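Equipment plan: what we are asking for next year

The equipment request for the manipulation bench at Votgate goes in at the end of March, and several members have asked what is on it and what got left off. This item covers the main lines. The full spreadsheet is in the shared folder under Derkbridge planning, and Nathalie Verstraete is taking comments on it until the request is submitted.

The largest line is a second two-arm station. The present one is booked from early morning until 8 p.m. most days, and the waiting list has run to 4 groups since the winter. We looked at adding evening hours first. That would cost less on paper, but it would put more wear on arms that already need their gripper fingers replaced more often than we budgeted for.

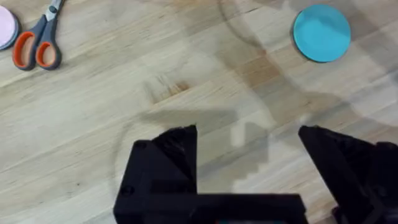 Fingers are now a separate line. Until this year we paid for them out of general supplies, and nobody could say what they cost us. Nathalie went back through the purchase records and found 111 orders for small parts, a good share of them for fingers, screws and wrist cables. The new plan sets aside a fixed amount each quarter and keeps 3 complete spare sets on the shelf. When a set is used, it gets reordered the same week.

We have two quotes for the second station. Postma offered a complete package with table, mounts and installation. Studisum quoted for the arms alone and left the table and wiring to us. The Studisum price is lower, but once we added a table, mounts, power supplies and staff time, the difference was small. The draft request uses the Postma figure. Anyone who has set up a station from parts and thinks our estimate of staff hours is wrong should write to Nathalie before the request goes in. 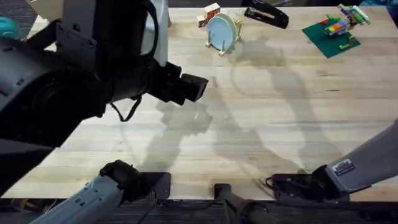
Lead time matters as much as price. Both suppliers are quoting 8 weeks from order to delivery, and the electrical work in the next room has to be finished before anything can be bolted down. If the money is approved on the usual schedule, the order would go out in early summer and the station would open to users in the fall. Please do not plan spring projects around it.

Cable management came up at the last two user meetings and is in the request as a minor item. It covers sleeves, clips and a floor channel for each station. We also asked for a modest sum for tabletop objects. Groups have been bringing dishes, blocks and office supplies from home, which makes it hard for one group to repeat what another did. A common set, bought in duplicate and kept in labeled bins, would fix that.

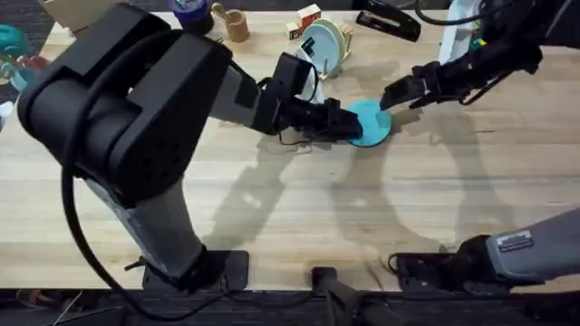
Two arms at a turquoise disc, with the dish rack and stapler behind.

Left off the list this year: a mobile base, a replacement workstation and new flooring. The mobile base was the hardest to drop. It would need floor space we do not have, and it would have pushed the total past what the department has approved in any recent year. It stays on the long-term list and will be looked at again when the second station has been running for a few months.

Comments on any of this can go in the spreadsheet or by email to Nathalie Verstraete. Groups that expect to use the second station should also send her an estimate of their weekly hours, even a rough one.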